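Marshmallows on the kitchen table

September 27, 2020
By the Stubbs Road Kitchen
3 min read

The fire pit at the Ikness place has been off limits since the end of August, so we have been doing marshmallows indoors. I did not expect to have much to say on the subject, but I got three emails after I mentioned it last time, and one reader wanted to know what I use for a stick.

I use metal skewers. I bought a pack of 20 at the hardware store in Rirnorbridge in January, meaning them for kebabs, and they have been used for kebabs exactly twice. They are thin and plain with no handle. Wooden ones are fine too, but I got tired of soaking them, and I always found a splinter somewhere.

A marshmallow goes on better if you push the skewer in slowly through a flat side. Go fast and it tears, and then it slides down as soon as it gets soft. 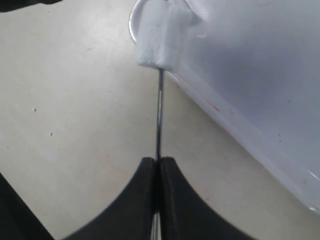
Issue 362

I keep everything on the table while I load the skewers. The stove is four steps away and I would rather do all the sticky work in one spot. Rinse the skewers first if they have been in the drawer for a while, and dry them well. Marshmallow grabs onto a damp skewer in a strange way and leaves a film that takes a scrub pad to get off.

As for the toasting, we have a gas range. I turn one burner to low and hold the marshmallow a few inches above it, turning it the whole time. It takes longer than a campfire. If it catches, blow it out and eat it anyway — the inside is usually fine. Use an oven mitt, since a metal skewer with no handle heats up right to your fingers. The broiler also works if you have a crowd, but you have to stand there and watch it.

For brands, I have tried the store kind and the ones from Arno, the candy counter next to the post office. Arno's are bigger and squarer and cost more. They brown better. The store kind puff up more and go hollow in the middle, and the kids like that, so I buy both.

The one thing I changed this month was to stop working out of the bag. The bag tips over, and the ones at the bottom get squashed under somebody's elbow. Now I set a few pieces out on a white plastic tray with a lip and go back to the bag when I need to. It rinses clean in warm water. Powder still gets on the table, but a damp cloth takes care of it.

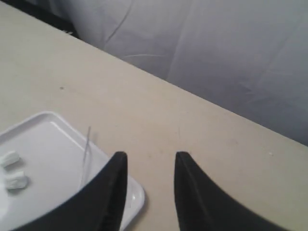
The tray on the table.

Leftovers go in a jar with a tight lid. They will keep a couple of weeks before they get tough, and after that I put them in cocoa.

Next time I want to write up the graham crackers, which I tried making from scratch and rolled too thick.

Recent posts
Cleaning out the spice drawer
What we ate at Ikness in August
A better way to store skewers
Two pots of soup from one chicken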